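Subject: Re: [teleop-users] Losing the hands in the head view

On 26th February a list member wrote:
> We're starting on the Drostent kitchen in sim and my drivers keep
> losing track of the grippers. Is it just us? How many demos did
> you throw out?

Oh, definitely not just you! We kept 737 out of 1,000 on our first batch back in October, and most of the rejects were me getting lost (I drive with the old Bezerra hand controllers, so some of that is on them). The view tilts so much that my left and right went out the window for the first 3 days.

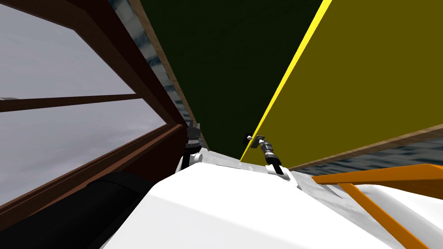
Both grippers near the far edge of the white body, yellow panel at upper right

What helped me was to stop and find both grippers before moving anything. I pick one edge in the room, usually that bright yellow strip, and steer off it. Slow is fine, the Plurnden trainer doesn't seem to mind a pause at the start.

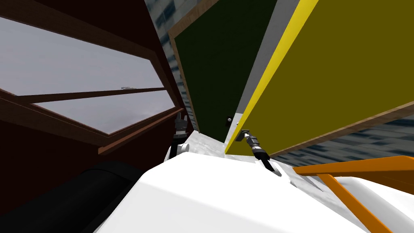

Same room, with the round knob showing on the green panel

Do you trim your pauses before training? We're up to almost 4,000 demos now and I'd love to not go back through them by hand...

Cheers from the Brenby lab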